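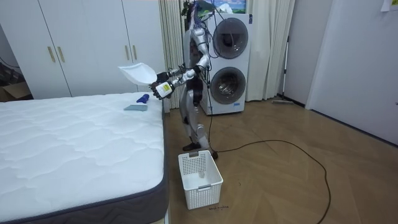 1/ My coworker the robot

Our cleaning company (Stoltik, furnished rentals, you've never heard of us) has a humanoid now. I've been turning over apartments for a long time and I have finally been given a colleague who is shinier than the appliances.

2/ The job it's learning is crumbs off a mattress. With a dustpan. I have cleaned hundreds of beds and I'd like to say I never once thought of it as a skill. I now attend meetings where it's called a "two-handed task with contact."

3/ We look after 735 apartments. Before the robot there were six of us on the east side. There are still six of us on the east side, but one of the six is now Soon-im in a new job, and her new job is telling engineers how people leave rooms.

4/ Soon-im's list of how people leave rooms ran to four pages. The engineers asked if "toast, general" could be more specific. She said no.

5/ What changed first was how we talk. I used to say "do the bed." Now I get asked what the first thing is that my left hand does. I don't know what my left hand does! It has been getting on with things without me.

6/ Turns out of my control: the handles on the pan and brush are wrapped in cloth. I've asked for a better grip on my vacuum since last November. Draw your own conclusions about who has the good union.
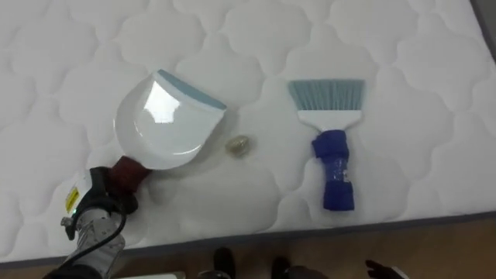 Dustpan in hand, brush still to be picked up. One small crumpled problem between them.

7/ You learn a lot about your own work watching it done this slowly. I hold the pan flat and lean on it a little so the lip sinks into the quilting. Never knew that. Hyun-seo Ki wrote it down and thanked me, and I went home feeling like a professor of crumbs.

8/ Did I ask for money for the professor part? I did. Management said they'd "capture it in the review." Soon-im got a raise because she asked before showing them the list. Take notes.

9/ The thing I worry about isn't the mattress. If it takes the mattress off my hands, God bless. It's that the schedule gets written as if the mattress is already off my hands, and that has started. The draft for the winter has less time per bedroom. The robot does not currently clean any bedrooms for guests.

10/ I brought this up. Noel Cabanatuan from scheduling said the draft was "aspirational." So is my lunch break, Noel.

11/ To be fair to Noel, he came on a turnover with me the next morning, all the way through, two bedrooms and a kitchen with glitter in it. The minutes went back in by the afternoon. He still has some glitter.

12/ So that's my advice if one of these arrives where you work. Be polite to it, be friendly with the engineers, and read the schedule like it's a lease.

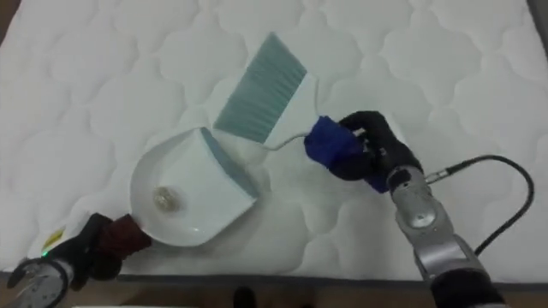 Marta Hrynyshyn: We went through this at the laundry when the folding machine came in. Target went to 1,000 towels a shift the week before they plugged it in. Did you get the minutes back in writing or just in the draft?

13/ Just in the draft, Marta. I'm emailing Noel now.

14/ He's replied with a thumbs up. I've asked him to put the thumb in a PDF.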